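Two-finger gripper keeps losing soft cloth – pads, jaws or controller?

Posted January 21, 2020 in Grippers & End Effectors

Jhosep Sotelo

I have two arms and one ambition, to pick up a piece of clothing and hand it from the right side to the left without it ending up on the carpet. The arms are fine. The grippers are a pair of Dreltitz parallel jaws with the smooth pads they shipped with, and I suspect smooth is my problem.

Thin cotton I can mostly manage. Anything thick and stretchy is another story. The jaws close, the controller reports a grip, the arm lifts with great confidence, and the cloth slides out one fold at a time while the status light stays green. I ran 100 pick-and-pass cycles over the weekend with the same sweatshirt and lost it on over 3 in every 10, nearly all of them at the handoff and hardly any at the first pick.

I've been looking at the Kasmont jaws, which have a wider opening and ribbed pads, but they want 260 dollars for the pair and I'd like to hear from someone who has closed them on something softer than a bolt. The other choice is to leave the hardware alone and mess with the grip force. I'm on controller firmware 2759 if that matters to anyone. It has never mattered to me.

Below the elbow everything is stock. The left gripper comes in low, under the hanging cloth, and tries to take it from there.

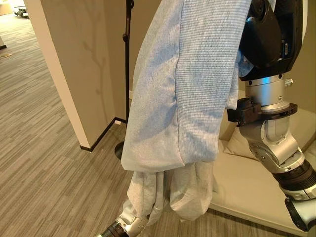 Aarne Juntunen wants to know why the left hand goes in from underneath at all. Loose fabric bunches up down there, so the jaws close on four layers one time and on air the next, and the controller can't tell you which. Take it from the side, near a hem or a seam. A seam is the closest thing a sweatshirt has to a handle. I'd change that before spending a cent.

On the pads: I had the Dreltitz ones for most of a year and they are lovely on boxes. For cloth I glued on strips of the rubbery shelf liner people put under plates. It looks terrible and it has outlasted two sets of proper pads. Clean the metal with alcohol first or the strip will leave with the laundry.

As for force, turning it up helps until it doesn't. Past a certain point stretchy knit just squirts out the front like a watermelon seed. I run mine at a bit over half and close slowly. Also make the right hand wait. In my setup it used to let go the moment the left one reported contact, and contact is a long way from holding. I added a short pause and a small tug – if the left arm feels some pull, the right one opens, otherwise it tries again. Most of my drops went away with that one.

Kasmont: borrowed a pair in November. Good pads, wide opening, but the fingers are thick and they push the cloth away before they get around it. I gave them back without tears.

gidolley_fan

Get a Gidolley. Suction, no fingers, no problem.

(Edit: ok, I've been told suction doesn't work on sweatshirts. Works great on my cereal boxes.)

Sales at Kasmont, the department, told me the thin fingers are a separate part and "coming soon." They told me the same thing last spring. If you do order, ask for a date in writing, and ask whether the ribbed pads fit the Dreltitz mount, as the bolt pattern looked the same to me but I never had both on the bench together.

Jhosep Sotelo

Shelf liner is on, glue is drying. Tried the side approach in the meantime with the old pads and it's already less embarrassing, though it did take hold of a sleeve and refuse to give it up. Will try the tug test next. Does yours watch the wrist sensor for the pull or just motor current? I only have current, and it's noisy.

Aarne Juntunen

Just current. Average it over a few readings and tug harder than feels polite.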